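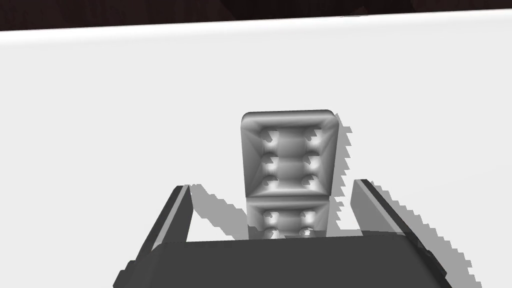
Lucyna Zawadzka asks whether a robot that never touches a real block can learn to pick one up. It can learn part of the job. The rest of this page explains which part, using a kit called Garnaner.

Garnaner is a simulator kit for schools. A simulator is a computer program that copies how things move, fall and bump into each other. The robot in it is a drawing that follows rules. The rules say how heavy an object is, how slippery it is, and how hard the gripper may squeeze.

A gripper is the robot's hand. The one in Garnaner has two fingers. To pick something up, the program does four jobs in order: find the object, move the fingers to both sides of it, close them, and lift. If the fingers close too early, they hit the object. If they close too late, they hold only air.

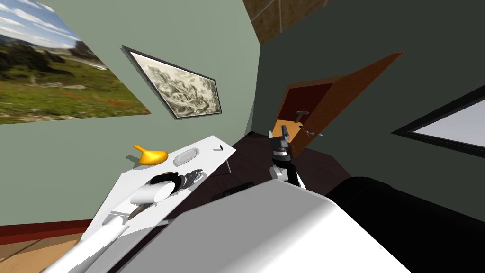 Garnaner comes with a practice level called Trelenlow. It is harder than the block level, and new users should try it second. A robot working in a room has to plan a path for its whole arm, including the elbow. Things also rest in different ways. The white mug on the table is lying on its side, so a grip planned for an upright mug would be wrong. The door is open, and the arm must not swing into it.

The kit holds 200 lessons and needs 5 gigabytes of disk space. Each practice run can be saved and played back slowly. On older computers the shadows have jagged edges. This does not change how the objects behave.

Garnaner does not teach wiring or building. For that, Josmont sells a separate set with a real arm. The lessons are in the same order in both, so a class can switch in May and keep its place.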